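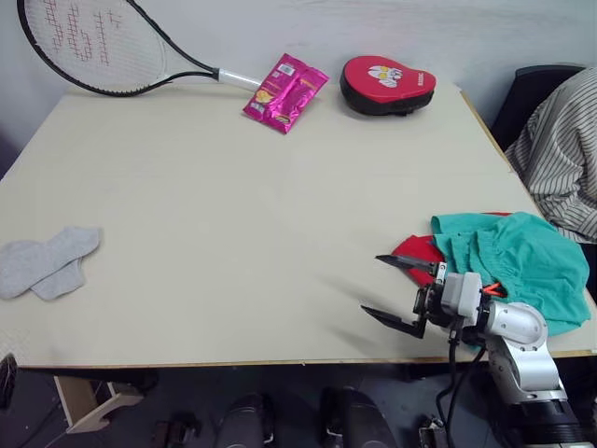 [pranstead-members] Re: Left-behind gear, October

Replying to Torben's message from this morning, quoted at the bottom. I went through what was on the white table this afternoon and can answer most of it.

Tennis racket. Black frame, white grip, white strings with a red logo stenciled on them. Torben asked if it was one of the club loaners. I don't think so. The loaners all have a number on the butt cap and I didn't find one. I also checked the loan sheet and everything on it is signed back in, including number 55, the one that went missing over the summer. So this belongs to a member or a guest. If it's yours, please tell me what the red logo is when you write, and I'll put it aside with your name on it. I pressed on the strings and they felt fine to me, but I'm not a stringer. If nobody has written by the end of the month it goes in the loaner rack and gets a number like the rest.

Focus mitt. Red face with a black rim, white cartoon face in the middle of the red. Could be a cat, could be some other animal. There's small white lettering down one side too. I only have the one. If you were holding pads in the evening boxing class and went home with a single mitt, check your bag. The class mitts we bought through Vindico are plain black, so this isn't one of ours. It's no use to us without its partner and I'd much prefer to get it back to whoever has the other one.

Socks. One pair, gray. I know people don't usually write in about socks. Last time we had a box of them in the closet for most of a year and then threw them out. I'm not doing the box again. They stay on the table until the end of the month and then they go in the textile bin at Selach with the old towels.

Snack packet. Pink foil, and not gear, so I'm not listing it with the rest. The trash can is beside the door. Please also remember that the rule about food is for the mat area only. Eating in the side room is fine as long as you clear up after yourself. Torben, to your question about whether we should ban it there too, my vote is no. People come straight from work and need to eat something before class.

On the closet: Torben is right that it's full. I measured the shelf and it's 66 inches wide, so two of the Fröhlich crates fit next to each other with some room at the end. One crate for things with a name on them, one for things without. I'd like to start with that before we buy anything else. The crates are stacked behind the ball cart and just need wiping out.

On the money: I don't think we should charge people to collect their things. A dollar an item sounds small but someone has to hold the cash and write it down, and we'd be lucky to see 100 dollars in a year. There is 577 dollars left in the equipment line and two labels for two crates won't make a dent in it.

What would help is names. A marker is hanging on a string inside the closet door. Rackets can be marked on the butt cap or inside the throat, mitts on the inside of the strap.

If something is yours, reply to me directly and not to the whole list. The archive doesn't need twenty messages about socks.

Dana
side room / closet key

Torben Lammers wrote:
> Hi all,
>
> I put the things from the side room out on the white
> table along the wall so people can see them. There's a
> tennis racket, a boxing mitt and some socks, and I'd
> like them picked up.
>
> A few questions for whoever knows:
>
> Is the racket one of our loaners? I thought those had
> numbers but I couldn't remember where.
>
> Does the mitt belong to the evening class? It doesn't
> look like the ones I've used.
>
> Could we do something about the closet? I tried to put
> the racket in there first and it wouldn't go on the
> shelf without something else coming off. There are over
> a dozen water bottles in there alone. Maybe a small
> charge, say a dollar an item, would get people to take
> their things home.
>
> Also, do we want to stop people eating in the side
> room? I keep finding wrappers. I don't feel strongly
> about it but I'm usually the one who locks up.
>
> I need the table clear again before the racket
> stringing evening, so anything still there by then will
> have to move somewhere.
>
> Torben

_______________________________________________
pranstead-members mailing list
To unsubscribe, send a blank message with "unsubscribe" in the subject line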